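Kesis K3 Guitar Overdrive Pedal

Three knobs, one footswitch, one very large claim. Kesis says the K3 gives you "the sound of a stack at full tilt at bedroom volume". We stock it, we would like to sell you one, and we still don't believe that sentence. A loud valve amp moves air, and no box on the floor does that for you. What the K3 does do is add a thick, middle-heavy overdrive that cleans up when you roll back the guitar's volume. Plenty of pedals claim to do that as well. This one manages it better than most, provided you keep the drive below halfway. Past that point it gets fizzy and the low notes turn to mush.

The controls are Drive, Tone and Level. Tone is only useful over the middle third of its travel. Fully left sounds like a blanket over the speaker, and fully right will have the drummer asking you to stop. Kilian Mösli, who tried ours through a small combo and then a much bigger one, liked it for rhythm and went back to his old pedal for solos. Andor Deák thinks he had the Tone too low. They have not settled it.

Power is 9 volts, from a battery or a mains adaptor (neither supplied, which is a bit mean at this price). The brochure gives a battery life of 400 hours. We would treat that as hopeful. Unplug the input lead when you've finished, as the pedal draws current for as long as a lead is in the socket, whether it is switched on or not.

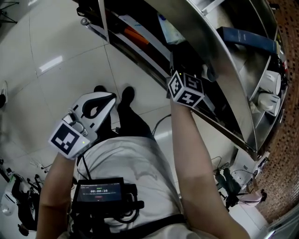
Will it make a cheap practice amp sound like an expensive one?

A small speaker in a thin cabinet will still sound like one, only dirtier. If you have money for one thing, spend it on the amp and come back for the pedal later.

The "artist edition" has a different paint job and a signed card. The circuit is the same. Nesma Kettani opened both and compared the boards, and the only difference she found was the colour of the knobs' pointers. It is limited to 1000 pieces, and if that matters to you, fine, but please don't buy it expecting a different sound.

Kesis also suggests running it in front of the Vuorinen Echo. We tried this and it works well enough – overdrive into delay usually does. There is nothing special about the pairing that we could hear.

In the box: pedal, four rubber feet, a printed sheet of suggested settings. Ignore the one marked "Arena".

Guarantee: 3 years on parts and labour, footswitch included. Keep your receipt. Returns are accepted if the pedal is unmarked and the feet have not been stuck on.

Skillby Guitars & Effects | Contact us | Delivery and returns | © Skillby 2021 | Back to top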